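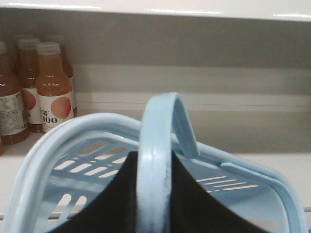 Hand baskets are sold on the color and bought on the price, and the handle is what you end up replacing. Herov makes the Kikari in one size and in more colors than any store needs, and the sales sheet calls the finish "stain resistant." I'd take that with some salt. Look at the face of the handle on the light blue one, by the juice bottles: a gray smudged streak, darkest low down. Pale plastic shows every bit of wear, so if you want the blue, plan on scrubbing it or living with it.

Kikari hand basket, light blue
Sold in packs of 4
Rated load: 41 lb (maker's figure, we have not tested it)
Shelf price per pack: $111
Minimum for free freight: 50 baskets

The handle is a flat band with rounded edges and it stands up clear of the rim. Fine for a few bottles. At anything close to the rated load I doubt your customers will thank you, whatever the sheet says, and most of them will have gone for a cart by then.

Slotted walls and floor, so small items like loose candy or single batteries can end up on your tile. The Forno has a closed floor and costs more. The Cabrera is cheaper and we stopped carrying it in May after too many returns.

The rim is thick and rounded. No complaints there.

Stacking stand sold separately, and overpriced if you ask me. Replacement handles are special order. For color samples or mixed packs, ask for Odair Figueiredo at the order desk.

Prices good through August 2026.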